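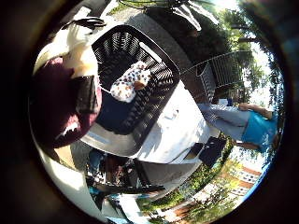 Coffee With the Founder of an Electric Van Startup

I'd been trying to set up this conversation since June, and when it finally happened I nearly blew it by arriving at the wrong building. Zaltamton has two units on the same industrial road, one for batteries and one for everything else, and I spent ten minutes pressing the buzzer at the battery one before somebody took pity on me and pointed across the street.

If you haven't run into the name, Zaltamton builds small electric delivery vans. I mean small. The first model, the Flundodach, is shorter than most family cars, and it's meant for bakeries, florists, plumbers, that sort of customer. The company isn't listed anywhere and has 47 people on the payroll. The founder asked me to leave names out of this piece (she says the staff get enough recruiter emails as it is), so she's just "the founder" from here on.

I started with the obvious question: why vans? Everybody else with a bit of venture money seems to want to build a luxury sedan.

"Because a van buyer has a spreadsheet," she said. "A person buying a fancy car wants to fall in love. I can't afford the marketing it takes to make people fall in love. But a bakery owner will sit down with me for half an hour and go through what they spend on gas and brakes and oil, and at the end they say yes or no."

She worked in purchasing for a parts supplier before this, and it shows. She talks about door hinges the way other founders talk about changing the world. At one point I got a good five minutes on wiring harnesses -- who makes them, how long they take, why you never want to be the smallest customer on the list -- and I have to say I enjoyed it more than I expected to!

The company has 385 deposits so far. They're refundable, and she brought that up before I did.

"I don't call them orders. An order is when the van is in your lot and the money is in my account. We had an investor who wanted us to put the deposits in the deck as sales, and we had a pretty short meeting after that."

How many does she think will turn into real sales?

"I have a number and I'm not giving it to you." She laughed. "Ask me after the first winter. If people are happy in February they'll tell their friends. If the heater's bad they'll tell more friends."

The heater came up a lot. An early version of the Flundodach pulled so much power warming the cab that range fell off badly on cold mornings, and the team ended up redoing the system with a supplier called Akyol. That cost them most of a season. I asked whether investors were patient about it.

"Some of them. One of them wanted to know if drivers could wear a thicker coat." She shook her head. "A delivery driver opens the door all day long. All the warm air goes out every time. If you've never ridden along on a route you don't think about that, and I hadn't either, so I can't be too smug."

She rides along now, usually starting at 5 in the morning with whichever test customer will have her. She told me the most useful thing she ever learned was from a driver who couldn't reach the scanner shelf with the seat belt on. They moved the shelf.

We got onto money, which I'd been circling (badly, she could tell). Zaltamton has raised 2 rounds, both of them modest next to what you read about in this business. The plan is to have the bodies built under contract at a plant in Berstead and do the batteries and final assembly in-house. Full capacity under that contract would be 600 vans a year. I said that sounded tiny.

"It is tiny. It's also more than we've ever built, so let's not be rude about it."

But doesn't a car company need scale? I've written that sentence myself, more than once, about companies with a lot more cash than this one. She didn't wave the question away.

"Sure, and we pay for being small. We pay more for cells and for glass, and for wipers too, if you want to know what keeps me up. What I don't have is a giant factory sitting half empty with a loan on it. I'd like to get to where each van makes a little money before I go build the big room. Maybe that's too slow and somebody bigger eats us. I think about it."

I asked if she'd sell to somebody bigger.

"Depends who, and depends if they'd keep making the thing. I've watched companies get bought so they could be turned off." Then she thought about it a bit longer. "I'd take the meeting. Put that down, it's true."

What I kept coming back to afterward was how little she talked about stock. With most EV people I've interviewed in the past few years, going public is somewhere in the first ten minutes. With her I had to ask, and the answer was that she'd been approached about a merger with one of those shell companies back when everybody was getting approached.

"It was very flattering, and the lawyers had beautiful shoes. They wanted a forecast going out years and years, and I didn't have a van that could get through January. I couldn't write it down with a straight face."

Before I left she let me drive one around the lot. The steering is light, the seat is firm, and there's a blind spot over the right shoulder big enough to hide a mailbox -- they know, there's a new mirror coming. The turning circle is great, though. I went around the light pole three times just because I could.

She watched from the loading dock with her coffee, and when I pulled up she wanted to know one thing, which was whether I'd had any trouble with the door handle. I had, a little. She wrote it down.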